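The Number Board

1

Marjorie Pilkington had the puzzle out on the table before breakfast. She had told Yanling Tang it would be ready to go in the mail by noon, and it was already past ten.

The board was older than most of the other toys in the house. The numbers ran from 1 to 10, each with a picture tile to go with it. Her granddaughter in Jelville was turning three in March and could count as far as two.

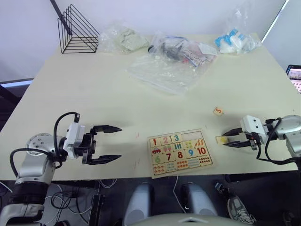
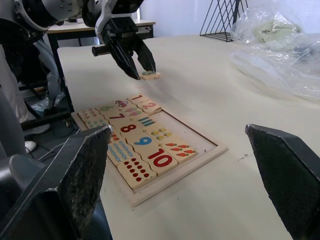 2

Yanling came in through the back door without knocking and put her keys on the counter.

"Is it all there?" she asked.

"I'm still finding out," Marjorie said.

Yanling pulled up a chair. She had offered to drive the package to the post office in Vass because Marjorie's car was at the shop, and she seemed in no hurry to get going.

"What's the little car for?"

"It goes with the one. One car."

"And the carrots are ten?"

"Ten carrots. Paul used to say they were nine. He'd count them with his finger and skip one every time, and then he'd get mad at the puzzle."

Yanling laughed. She had known Paul only as a grown man who came at Christmas and fixed the gutters. It was hard to picture him mad at a carrot.

Marjorie picked up the five. The orange had held up well. She remembered this one being lost for a whole summer, back when they lived at 2281 Novov Road. It was under the stove, and they only found it because the stove had to be replaced. By then she had cut a new five out of a cereal box and colored it with a marker, and Paul wouldn't give up the cardboard one. For years he put it in first and laid the real one on top.

"Do you still have it?" Yanling asked.

"The cardboard one? No. I don't think so."

She got up anyway and looked in the kitchen drawer, the one with the string and the dead batteries. There was a key she didn't recognize and a coupon for a paint store that had closed. She shut the drawer and sat back down.

"He might not even remember it," she said.

"Call him and ask."

"He's at work."

"So he'll call you back."

Marjorie looked at the phone. She and Paul had not talked much since the fall. There hadn't been a fight - he had said something about the house being too big for her, and she had said it was her house, and after that the calls got short. The puzzle had been his wife's idea.

She dialed. It rang four times and she was getting ready to leave a message when he picked up.

"Mom? Is something wrong?"

"No. I'm sending you the number puzzle. I wanted to know if you remember the cardboard five."

It was quiet on his end for a moment. Somebody was running a drill in the background.

"I have it," he said. "It's in my desk. I took it when I moved out."

Marjorie put her hand flat on the table. Across from her, Yanling got up and started looking for the packing tape.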